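Can a machine do my chores yet?

I have hated wiping out the microwave since college, so when I got Pravesh Mokgethi on the phone I skipped the small talk and asked him when I could stop. He laughed for a good while. "Not this September," he said.

Pravesh runs the home tasks group at Dromus, and he's spent 12 years on what he calls the boring jobs.
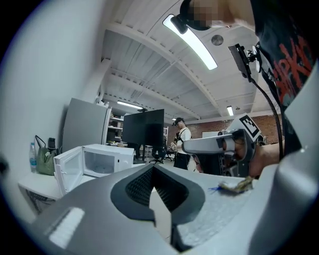 A microwave door sounds like nothing, he told me, until you try to explain it. "You pull, it sticks, you pull a bit harder, and your other hand is already holding the thing steady. You never learned that from a manual!" So his people do the chore themselves, grippers in hand, over and over. One door task took 206 tries before he liked what he had.

I asked about fridges, my other sore spot. He groaned. "Lids are worse than doors – you have to reach in and down, and you can't see much past your own hand."

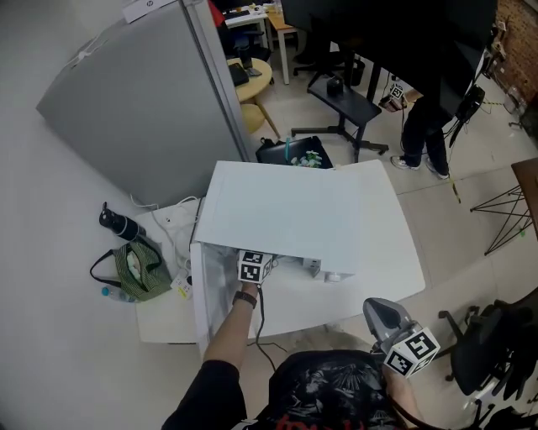 So what can it do?

Less than the videos online suggest, he says, and more than it could 3 years ago. Their system, Odar, can open and close things in a kitchen it knows. Put it in mine and he wouldn't bet lunch on it. "Shops will get there first," he said. "The shelves stay put. Your kitchen doesn't."

I went and wiped out the microwave. 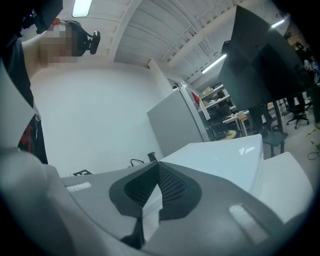 Practicing a chore with a hand-held gripper.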